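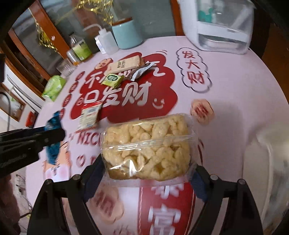 Puffed snack in a clear sealed bag, over a tablecloth with printed Chinese characters.

Datasets > Food and Household > Packaged Snack Label Transcriptions

Packaged Snack Label Transcriptions (Hillville Collection)

Summary

This data card describes a collection of 311 ingredient and nutrition labels transcribed from packaged snacks sold in small grocery stores in Hillville and Prullville. The collection is maintained by the Fidside Food Records Office and is intended for students of nutrition, translation and retail history. It contains text only.

Contents

- `labels.csv` -- one row per product, with the label text in its original language
- `translations.csv` -- English text, where the original is in another language
- `stores.csv` -- store codes and town; street addresses have been removed
- `CHANGES.txt` -- corrections made after release

The two main tables are joined on `product_id`. A blank `net_weight` field means that no weight was printed on the package. It does not mean zero.

Collection

Labels were copied by hand at the store shelf and typed up at the office. Each entry was then read against the handwritten copy by a second person. Collection began in April under the direction of Evdokia Gkikas and covered 7 stores. Products sold loose, or repacked by the store without a printed label, were excluded.

Languages

Labels appear in English, Chinese, Greek and Korean. Chinese text is kept in the form printed on the package, simplified or traditional, and the two are not merged. Translations from Chinese were prepared by Jiahui Liang. Translations from Greek were prepared by Stamatia Triantafyllou, who also compiled the glossary of additive names.

Known limitations

Serving sizes are not comparable across countries of origin. Energy values are recorded in the printed unit -- kilojoules or kilocalories -- and no conversion has been applied. Allergen statements were transcribed in full for 80 percent of entries; the remainder carry the flag `allergen_partial`. The collection must not be used to make decisions about food allergies.

Store stickers placed over the original label were transcribed separately in the `sticker_text` field. Where a sticker hid part of the label, the hidden words are marked `[covered]`.

Use and citation

The files may be copied and adapted for teaching and research, provided that the Fidside Food Records Office is credited. Corrections should be sent to the office with the product number and the field name.

Comments

Iason Balaskas
Is product_id stable between releases? My joins lost a few rows after the last update.

Fidside Food Records Office
Yes. Duplicate entries were withdrawn, and their numbers are listed in CHANGES.txt.

Darragh Dunne
Used the first 50 rows for a class on reading labels. The sodium column has both "g" and "mg" in it, so check before sorting.

Vrettos reader
Please add the Greek additive glossary as its own file.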